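Worside Table Words -- README

Version 3, last changed 29 April 2022
Maintainer: Gaetano Negri

What is this

Worside Table Words is a small word list about eating and the table, collected from families in Worside and in the two villages near it, Hegarty and Olledville. It has 624 entries. Each entry is one word or one short expression, with its meaning in English, the place where it was heard, and a note about who uses it (old people, children, everybody).

I started the list because my students kept bringing me words for kitchen things which I could not find in any dictionary. English is my third language, so please write to me if a definition sounds strange. Several were already corrected this way.

Files

words.csv -- the main table, one entry per line
sources.txt -- the list of households, with codes in place of family names
changes.txt -- what was changed between versions
surnetov.csv -- 27 entries from the older Surnetov notebook, kept apart (see below)

Columns in words.csv

id: a number, never used again after an entry is removed
word: the spelling I decided on
other_spellings: separated by a semicolon, can be empty
meaning: in English, one sentence if possible
place: W, H or O
speaker: old, child, all, or unknown
topic: food, drink, tool, manners, or cleaning

The topic "tool" is for everything which is held in the hand during eating or serving. In the first version I had cutlery and serving tools as separate topics, but the families did not separate them and I was often guessing. 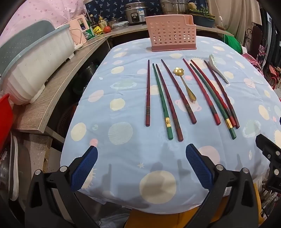 Chopsticks and spoons on a printed tablecloth. Topic: tool.

The topic "manners" was the most difficult. Many expressions are said only to children, for example when somebody reaches over another person's plate, and the parents were a little embarrassed to repeat them to me. I wrote them as I heard them. Rude words are included if two households or more gave the same one.

About the Surnetov notebook

The notebook is a school exercise book with a handwritten list, given to me in August by a former teacher in Hegarty. It has no date. The spelling in it follows no system I know, and for some entries the meaning is only a question mark. I did not mix these entries with the main table. If you count words per village, please leave surnetov.csv out.

Known problems

- The place column shows where the word was heard, and the speaker may have grown up somewhere else.
- Olledville has only 17 households in sources.txt, and most of them live on the same road.
- Words for drinks are few. I asked about them late in the work.
- Accents on letters can break if you open words.csv in an old spreadsheet program. Choose UTF-8 when it asks.

Use

You can use the list for teaching and for research without asking me. If you print it, please keep the household codes as they are and do not try to guess the families -- these are small villages. Corrections are welcome, best with the id of the entry and the place where you heard the word.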